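Tuesday, January 5, 2021

Back at it. Two weeks off, inbox is a swamp, going to write this up quick before the 2 o'clock call or it won't get written.

So the wrist view problem. Regular readers (hello Oriana) will remember I spent most of October moaning about the grasp planner throwing away good poses. Planner was fine. Planner was doing what it was told. What it was told was rubbish, and the rubbish came from the exposure code, which I wrote, so.

Short version — auto exposure on the wrist camera meters the whole picture. Put something big and dark right up against the lens and the gain goes through the roof, everything bright behind it clips, and the segmenter loses half its edges. Then the planner gets a mask with a bite out of it and goes looking for a grasp on the bit that's left. 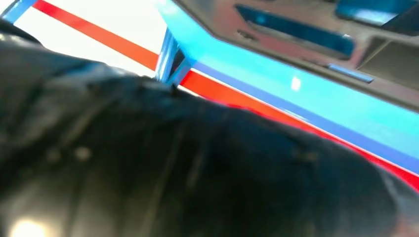
Wrist view, black fabric-ish thing up close, blue rim behind. Top left has gone to white.

The rim is the bit I care about. That edge is sharp enough to use, it is right there, and the old code would have scored the lot as low confidence and moved on. Because the score was one number per picture. One! I know. Yoga Krishnan pointed this out in a code review ages ago and I replied "will revisit", so credit where it's due.

What I've changed:

Score is now per tile. 400 tiles, each gets its own sharpness and its own clipping flag. Clipped tiles are dropped before the segmenter sees them, blurry ones are kept but count for less.

Metering ignores anything closer than 100 mm. Needs depth, and depth is nonsense at that range, so really it's "ignore anything where depth is missing AND the tile is dark". Ugly. Works on the recordings I've got, which is not the same as works.

Planner waits for two good masks in a row before it commits. Costs a bit of time. Máté hates this one and he is probaly right, it hides the flicker instead of fixing it. Staying in for now.

Replayed 320 old grasp attempts through the new path over the break (yes, on holiday, don't start). Fewer rejected poses, and the ones it now keeps look sensible when I draw them. A handful look mad. All the mad ones are shiny things, where a reflection gets read as a corner. Haven't got an answer. Liis Kalniņš reckons I should compare a couple of exposures and bin any corner that moves, which sounds like work.

Next bit, frames. Coordinate frames I mean. Everything above is in the camera frame, and the arm obviously wants base frame, and somewhere in between there's a transform which has been wrong by a little for as long as I've been here.
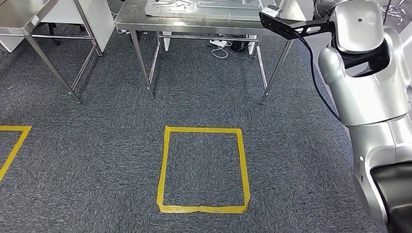
Floor calibration is the thing I'm trying to get right this week. We run it in Toltlow, our own calibration tool, which wants a few known points and gives back a transform plus a residual it is always far too pleased with. The yellow tape square in front of the steel table is a decent coarse target — big, bright, nothing like the grey carpet, easy to threshold. Trouble is it isn't a very good square. The strips are a bit uneven, and along the near side it's overlapping pieces, with a crease by the left corner. My corner finder takes the outside edge of the tape as gospel, so an overlap comes out as a kink and the fit leans to please it. Switched to fitting a line down the middle of each strip and intersecting those. Much calmer. Also made it ask for a region first, there's a bit of a second outline off to the left and it kept trying to join the two into one enormous rhombus.

Fine calibration still goes through the printed board, that hasn't changed. Tape is only for "is the camera roughly where it thinks it is" at startup. If that check fails now the controller refuses to leave the home pose, where before it printed a warning that scrolled off the screen in half a second.

Qistina Harahap asked for the startup check to be its own command so she can run it without bringing up the whole stack. Done, it's on the branch. Docs are not done. Docs are a text file with the word TODO in it.

Still open: the shiny things. The two mask wait. Logging, which fills the disk if you leave it on overnght. And somebody needs to rename the config keys, there are three spellings of "gripper" in there and at least one is mine.

Right, call.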